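Home Issues Articles Authors
Katherine Puma, April 20, 2020
Last updated: April

4.2 Price cards and neighbouring goods

We were fond of the small grocery shelves from the start, and over 16 visits to Gorlow we kept coming back to how one card can colour a shopper's whole sense of a display. In Figure 3 the ketchup card gives an MRP of 80 Rs and a discount price of 40 Rs, while the juice drinks sit on the shelf below.
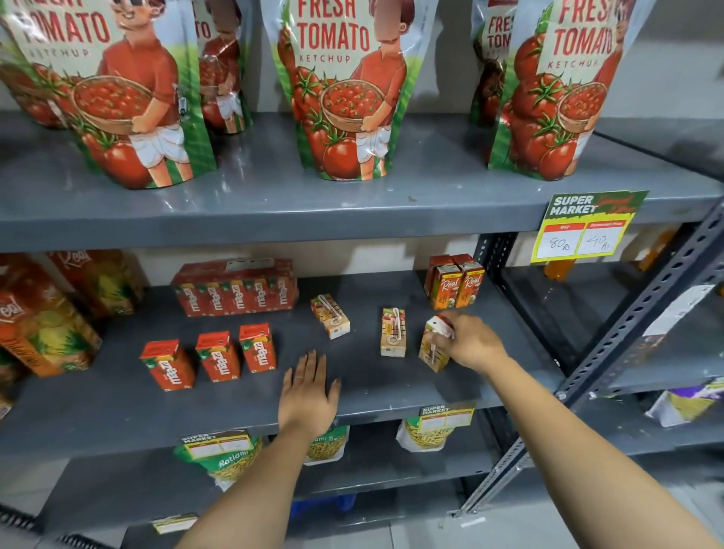

Figure 3. Ketchup pouches, price card and juice drinks.

Eirlys Probert felt that shoppers read the lower price first and only then look up at the old one.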